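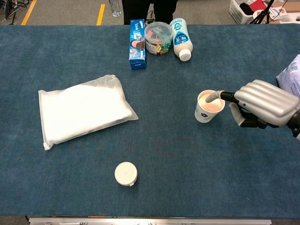
Search this site
Home | Features | Kitchen | Home Life | Back Issues

The Table Where Everything Lands
By Lindsay Whitelaw
03/08/2022
Reading time: 4 minutes

Every house I have lived in had one table for eating and another one for putting things down. My grandmother in Aerts had hers in the corridor, and it was so full that my grandfather used to hang his hat on the lamp. I have mine in the back room, in Grultcombe, and I was ashamed of it for many years.

In February I decided to study it properly. I did not clean it first, which was difficult for me.

The table is large and has a cloth on it, a blue-gray one with a soft, felt-like surface. I like a cloth of this kind very much. A cup makes no noise when you set it down, and a small thing that you drop does not roll to the floor. The bad side is that it holds crumbs and powder, and a wet rag makes this worse. I use a dry brush, always in one direction, and then I shake the cloth outside.

Things come to such a table in groups. The food group is the most honest one. A tall blue box of Oreo cookies stands at the far side, upright like a book, and I have noticed that a box standing up is finished more slowly than a box lying down. Perhaps it is because the hand must reach farther. Then there is the paper cup with small blue and purple flowers. I bought a sleeve of 80 such cups in a shop in Brumthorpe for a birthday, and they have since become measuring cups, pencil cups and cups for whatever must be kept until evening.

The second group is made of containers. A small round white one with a flat lid sits near the front, and I think every family has a container like this. My rule is simple now. If I must open it to know what it is, I write the name on a piece of tape the same day.

The third group is soft and takes the most room. A big frosted zip bag, filled with something white and soft, can cover a good part of the table alone. I pack such bags lying flat, press the air out with my forearm and close the zip slowly from one corner. They should go directly to the shelf, but they rarely do.

A neighbor from Jolden told me she allows her table 96 hours, and after this everything on it must find a place or leave the house. I tried it and failed the first time, because of the cookies. The second time I made it with some hours to spare.

I have kept the cloth, and I have bought a shallow basket for the cups. The Oreo box may stay where it is. The soft bags are going upstairs as soon as I have emptied the second shelf of the linen closet, where there are still three winter blankets and a fan.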